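International Affairs > Treaties and Agreements
Thread: Hilia-Gredine water accord, notice of withdrawal and what it covers

marlowe_k
Splitting this off from the general news thread because it was getting buried. The foreign ministry in Hilia has confirmed that the president signed a notice on Saturday. The spokesman would not say whether it is a notice of withdrawal under Article 7 or a notice of suspension under Article 2. Most of the wire copy treats the two as the same thing. They are separate procedures with separate clocks.

Article 7: withdrawal, effective at the end of the notice period, all annexes lapse.
Article 2: suspension of obligations by one party, the joint commission keeps sitting, annexes stay in force except the one named in the notice.

If anyone has the text of the notice, please post it. I have only seen the summary read out at the briefing.

drystack
The text hasn't been released. Gredine's mission says it received a sealed letter and has sent it to its lawyers. That tells us nothing, both kinds of notice go by sealed letter.

I would bet on Article 7. He campaigned on leaving, and he said again at the Florthorpe summit that the accord was finished.

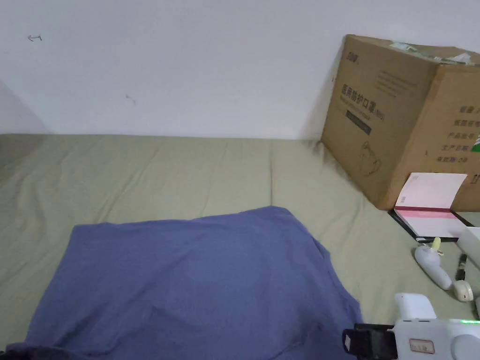

He also pulled the delegation from the technical talks, and you don't do that if you plan to keep the commission going. The commission is the technical talks under another name.

marlowe_k
The delegation was recalled "for consultations". Same phrase was used two years ago over the fishing quota and they were back at the table in a month. Recall has no legal effect on the accord.

What he says at a summit has no legal effect either. The depositary acts on the paper.

tolland_rd
Can somebody explain the 700 figure? One paper says withdrawal would "release 700 million cubic meters" and another says it would "cost 700 million". Those can't both be right.

marlowe_k
The first one is right, more or less. Annex B sets the guaranteed downstream flow at 700 million cubic meters a year, measured at the Asante gauge. If the annex lapses, Hilia is no longer bound to let that volume through. Nothing is "released". The dam either holds it or it doesn't, and for most of the year it has no room to hold it.

The currency version looks like a subeditor's mistake that got copied. There is a payment schedule in Annex C but the numbers in it are much smaller.

etornam_abugri
Posting under my own name, Etornam Abugri. I worked as a clerk to the Gredine side of the commission until I retired, so take it with that in mind.

The 700 is an annual figure, but the dispute was never over the annual figure. It was over the dry season minimum. Annex B requires that 55 percent of the guaranteed volume pass the gauge between December and the end of the dry season.

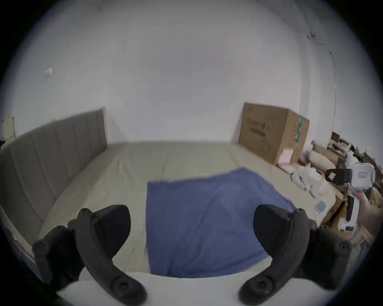
Hilia has argued for years that the 55 percent was agreed on old rainfall tables and should be recalculated. Gredine's answer was that a recalculation needs both signatures under the amendment clause. Both positions are defensible on the text. The drafting of that clause is poor.

On the notice itself: a suspension of Annex B alone would give Hilia what it wants and leave the payments in Annex C running, and those payments go from Gredine to Hilia. A full withdrawal ends the payments too. I would look at who loses money before guessing which article was used.

drystack
That assumes the president's office cares about the Annex C money. The finance ministry cares. They weren't in the room.

Also I don't read Article 2 the way you do. "Suspension of obligations arising under an annex" needs a finding of material breach by the other party first. Who has found a breach?

etornam_abugri
The finding can be made by the suspending party. The other side may contest it before the panel, and the suspension stands while the panel sits. I agree it is an odd rule. It was put in at Hilia's request when the accord was signed.

drystack
Then why would they need a panel at all. Your reading makes the accord optional for whichever side gets annoyed first.

marlowe_k
It makes one annex optional for a limited time. The panel has a deadline.

tolland_rd
Is the deadline in the main text or in the rules of procedure? I looked through the main text and couldn't find it.

marlowe_k
Rules of procedure, section on contested findings. The commission's site has a scan but the pages are out of order. The one you want is filed after the signature page.
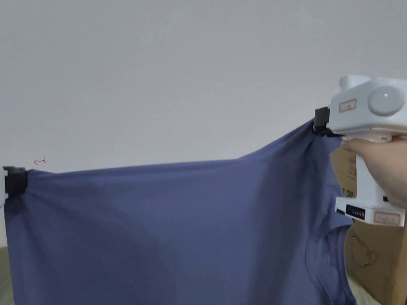
Blue-gray T-shirt held out between two grips.

Found the passage. The panel is to report "within the dry season in which the finding is made or, where that is not practicable, before the next". So a finding made now would be live for one season and possibly a second. I had remembered a fixed number of days. There isn't one.

quill_and_ledger
Reading along. Two things nobody has raised.

First, parliament. The accord was ratified by statute in Hilia. A withdrawal arguably needs the statute repealed, a suspension does not. The speaker has said he wants a vote, the government has said no vote is required. If it really were Article 7 I would expect the opposition to be in court already.

Second, the downstream states. They aren't parties, but their own agreement with Gredine refers to the Asante gauge readings. If Annex B goes, their flow table has no reference point.

drystack
The opposition can't go to court over a letter they haven't read. Give it until the text is out.

Fair point on the gauge, I hadn't considered that. Still think it's Article 7.

etornam_abugri
The gauge would go on being read in either case. The station is run by the river authority under a separate arrangement that has no end date. What would lapse is the duty to exchange the readings. In practice the engineers on both sides telephone each other.

marlowe_k
I'm going to put the open items in one place so we can cross them off as documents come in. Please reply with a source if you have one.

1. Which article the notice cites. Not public. Gredine's lawyers have it.

2. Whether the notice names an annex. If it names one, it is a suspension. If it names none, drystack is probably right.
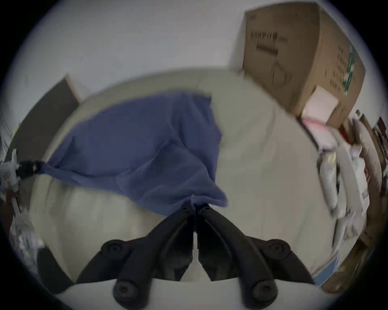
3. Whether the depositary has circulated it. The notice period under Article 7 runs from circulation, and the date of signature doesn't matter.

4. Whether the Annex C payment due next goes through. Gredine has said only that it "will meet its obligations".

tolland_rd
On 3, the depositary's register was last updated before the weekend. No entry yet. I'll check again in the morning.

drystack
Item 2 should say "is right".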